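Search this site Enter keywords Go

Halow Family Reading Project — progress report to the Drulten Fund, April

Quick one this time, full accounts to follow. Sessions running at both sites now, Skasau library and the Haddadin centre. 30 families signed up, 13 of them new this quarter. Evening slot still the weak spot — buses stop too early. Have asked the centre if we can start at 4.30 instead.

Spent so far: books, room hire, one training day. Underspent on travel, would like to move that to books if you agree. Need an answer before the summer order goes in.
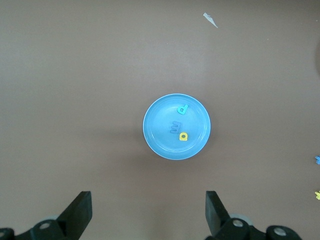

Foam letters on a blue plate, lower-case p among them.

Home loans slow to start but picking up. Parents want shorter books and more in two langauges. Have ordered 15, supplier says two weeks. Bag returns poor at Skasau, better at Haddadin, no idea why yet.

Staffing — one post still empty. Interviews done, offer out. Covering it between us untill then, so the parent survey has slipped. Will be in the next report.

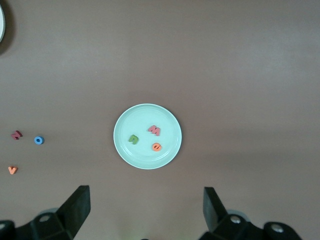 Foam letters on and beside a pale plate.

Next quarter: survey, summer order, second training day. Also a proper talk with the two schools about referrals, which are coming in late and half filled in. Risk is the room at Haddadin, hire goes up in the autumn and we have no figure for it.

Comments (3)

Fine by me on travel to books. Put it in writing please.

Is the 4.30 start for both sites or just the centre?

Just the centre for now — DM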